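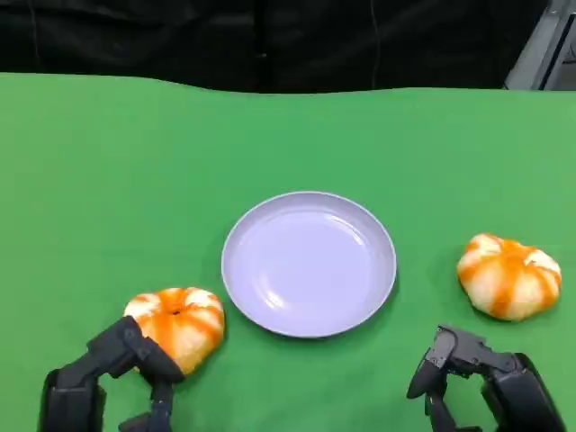
Round plate, pale lavender, on a green surface.

Triltow Tableware Glossary
Version 6 - data card

Summary
The Triltow Tableware Glossary is a word list of household terms for plates, bowls, cups and serving pieces, as used in shop catalogs and auction listings. It contains 511 entries, of which 458 have a full definition. The remaining entries give a spelling and a cross-reference only.

Contents
entries.csv - headword, part of speech, definition, source code
variants.csv - regional and older spellings, keyed to the headword
sources.txt - the 17 printed catalogs from which terms were taken

Method
Terms were copied by hand from the catalogs and checked a second time by a different reader. Where two catalogs disagree on the meaning of a word, both senses are kept and numbered. Color names are recorded as printed and have not been matched to any standard chart.

Known limits
Coverage of glassware is thin. Trade names were removed in July, and a small number of entries may still refer to them. Plural forms are not listed separately.

Maintenance
The glossary is maintained by Mārtiņš Org for the Idlow Word Archive. Corrections should state the headword and the source code.

Last updated: Jan 1, 2026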